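Killodel handheld gripper recordings, shared workshop set

Maintainer: Apinya Wannasri
Last updated: Aug 9, 2023

Summary

Killodel holds 606 episodes recorded with a pair of hand-held grippers built in a shared workshop. Total frame count after trimming is 3,297 per camera batch. Each episode covers one short manipulation task with thin or flexible material.

Hardware

Both grippers follow the Hendley rev 2 drawings. Each carries its own camera. Fiducial markers are fixed to small square plates and are used to recover finger opening.

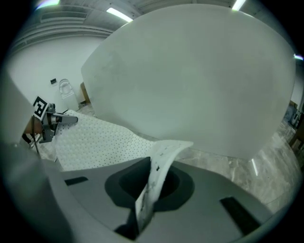

Marker size is set in config/markers.txt. Reprinted markers must match that value or the width estimate will be wrong. Recalibrate after changing a plate, then run check_width on 10 episodes before merging.

Known issues

Exposure is locked at 800 for all sessions. Overhead lighting can wash out the markers at steep angles. Left and right streams drift slightly in long episodes; the Paisan sync script corrects most of it.

To do

Upload the remaining calibration files in September.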